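4.3 Do cleared surfaces predict lower household stress?

The claim that a clear table makes for a calmer home has been repeated so often in the advice literature that it is seldom tested. The two studies cited most heavily in its support, Iyengar and Ronier, both rely on people rating their own clutter and their own stress in the same sitting. A person who feels bad on a given day is likely to judge the kitchen harshly, and the resulting correlation tells us very little about the kitchen. Ronier acknowledges the problem in a footnote and then proceeds as if it had been dealt with.

Our own data do not rescue the claim. The survey reached 2,052 households, and we asked about tabletops in three ways: how much of the main table was free at the time of answering, how often it was cleared in a usual week, and whether the respondent thought of it as tidy. The third item correlates with reported stress at a level that would satisfy most reviewers. The first does so weakly. The second, the only one of the three that refers to something a household does, shows no relation at all once we adjust for the number of people living in the home.

It would be convenient to call the third item the best measure and leave it there. Several earlier papers have done something close to this, choosing the item that performed well and describing the others as noisy. We see no basis for that. If tidiness as an opinion tracks stress and tidiness as a practice does not, the plainer reading is that both answers share a source in the mood of the person giving them. Such a reading is dull, and it leaves the advice literature with less to say, but we have not found an argument against it.

A second difficulty concerns what counts as a table. The Soltton inventory, which we adopted in order to keep our results comparable, treats the dining table, the desk, the craft bench and the workbench as a single category called "primary horizontal surface." Respondents were told to pick whichever they used most. They did not all pick the same kind of thing. Some chose the place where the family eats, others a hobby table in a spare room, and a fair number appear to have answered for a surface at work, in spite of an instruction to the contrary. A tabletop given over to equipment and one used for breakfast are scored on the same scale, and it is hard to see what the average of the two could mean.
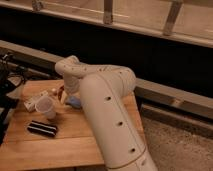
Figure 2. A wooden tabletop with a white robot arm bent over it.

The defenders of the inventory reply that use is irrelevant, and that it is the share of surface left free that matters to the eye. Cordero has put this most firmly, arguing that people respond to visual load before they respond to purpose. We are not persuaded. In the open comments, respondents hardly ever mention how much surface is showing. They mention objects that should not be there: mail that has gone unanswered, a coat, someone else's plates. A sewing table buried in fabric during a project drew almost no complaints, while a single unpaid bill on a bare counter drew several. Comments are a poor kind of evidence and we would not build a theory on them, yet they point the same way often enough that the visual load account ought to explain them, and so far it has not tried.

Consuelo Cordero was kind enough to read an earlier draft of this section, and raised the point that our measure of clearing may be too coarse. The response options ran from "never" to "every day," with nothing to separate a full clearing from pushing things to one end. That is a fair objection. We reran the analysis on the subgroup who had also completed the 16-item Nadex diary, where each clearing was logged as it took place and its extent was recorded. The result did not change in any way that would alter our conclusion. The diary group was small and unusually willing to fill out forms, so we offer this as a check on the main finding and claim no more for it.

There remains the question of direction. Even if a dependable link were found, it would not show that clearing a table calms anyone. People who have time to spare tend to have clearer tables and less stress, and the spare time may be doing all the work. Iyengar attempts to get around this by asking respondents to recall a stressful month and describe the state of the home during it. Recall of that sort is open to exactly the bias it is meant to remove. Asked to picture a bad month, most of us will picture a messy one.

The one study to have assigned clearing at random, the trial carried out by the Ronier group, ran for 5 weeks and lost a large part of its sample along the way. Those who stayed reported feeling better. The paper does not report how those who left had been feeling when they did so, and it compares the remaining participants with a control group that received no contact of any kind. Being telephoned each week by a friendly interviewer is an intervention in its own right. A control group that got the calls without the clearing would have cost little and would have settled the matter one way or the other.

We do not conclude that the state of a table has no effect on the people who sit at it. Our design could not show that, and the comments suggest that particular objects in particular places do bother particular people. What we do dispute is the general form of the claim, in which an amount of free surface is set against an amount of stress as though both were quantities that any household would measure alike. The single-category scoring should be dropped, or at the least reported separately by type of surface. The rating of one's own tidiness should not be used as a stand-in for anything other than itself.

Readers who wish to repeat the analysis should note one further limitation. Households were contacted in May, when school schedules in much of the sampling area are changing, and the kitchen table is often pressed into service for homework and end-of-year projects. Whether the same households would have answered differently in a quieter month we cannot say. Earlier surveys using the Soltton inventory do not state when their data were gathered, so the comparison cannot be made from the published record. We wrote to the authors of the inventory on this point and were told that season had not been considered likely to matter. No evidence was given for that view, and we are not aware of any. Section 4.4 takes up the related matter of shared surfaces, where two or more members of a household were asked about the same table and frequently disagreed on whether it had been cleared.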